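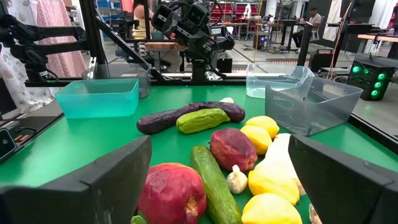 4. Sorting mixed produce waste at small retail sites

4.1 Sites and collection

Food loss at small grocery stores is usually estimated from purchase and sales records. The method works for packaged goods, where each unit passes a scanner twice, but it does poorly with loose fruit and vegetables, which are bought by the crate and sold by weight. Moisture loss during display then appears in the records as discarded food. To separate the two, we weighed discarded produce directly at stores in two districts, Skernis and Istutden, and compared the results with the store records for the same period.

The stores in Skernis are supplied from a single wholesale market and receive deliveries each morning. Those in Istutden order through the Ema cooperative, which delivers twice a week. Both groups sell a similar range of loose produce: onions, garlic, cucumbers, lemons, apples, carrots and potatoes, with leafy greens in season. Figure 1 shows red onion, cucumber, garlic and lemons, all items from the main sorting list. Of the 17 stores that agreed to take part, 13 supplied complete records for the month of August and are included in the analysis. The remaining stores either changed their bookkeeping system during the month or missed more than three collection days.

Figure 1. Loose produce of several of the types sorted in the study.

4.2 Weighing procedure

Each store was given a set of lidded bins and a bench scale with a resolution of 2 g. Staff placed all produce removed from sale in the bins, including items taken home by employees or given away, which were weighed first and entered on a separate line. At closing time the contents were sorted by type and weighed. Outer skins and leaves trimmed during restocking were weighed apart from whole items. This matters most for onions and garlic, where dry skin collects in the bottom of the crate and is easily counted as product loss although it was never edible.

Items were assigned one of four reasons for removal: soft or rotten, surface damage, dried out, and other. Where more than one reason applied, staff entered the one that had led them to remove the item. In practice the line between soft and damaged was hard to hold for cucumbers, which tend to soften first at a bruise, and the two reasons are combined for that crop in the results.

Moisture loss was measured on reference lots kept on the shop floor but not sold. Each lot was weighed at opening and again at closing, and the daily change was applied to the stock on display. For lemons and onions the correction was small. For cucumbers it was not – unwrapped cucumbers on open shelving lost weight quickly enough that leaving out the correction would have changed the ranking of the crops.

4.3 Data handling

The final data set holds 3,969 weighing entries. Entries were checked against the bin totals for the day, and any day on which the two differed by more than 5 percent was returned to the store for correction. Days that could not be corrected were dropped. We used the method of Tse to allocate mixed deliveries to individual crops, with one change: the original method assumes that all stock on hand is sold or discarded before the next delivery, a reasonable assumption for Skernis but a poor one for Istutden. For the latter group, opening stock was carried forward by crop.

Losses are reported as a share of delivered weight after correction for moisture. Lemons were delivered by count at several stores and were converted to weight with a mean value taken from each crate size. The conversion adds some error to the citrus figures, and small differences between stores for that crop should be read with care.

4.4 Limits of the approach

The sample is small and covers one warm month. Crops that store well, such as onion and garlic, are likely to show a different pattern in late winter, when the stock is older and sprouting becomes a common reason for removal. The form had no separate line for sprouting, and the few cases reported were entered under "other." Staff also knew that discards were being weighed. Several stores began marking down soft fruit earlier in the day during the second week, a change that lowers measured loss without any change in ordering. We kept these stores in the analysis and marked them in the appendix tables. Results by crop and by delivery schedule are given in Section 5.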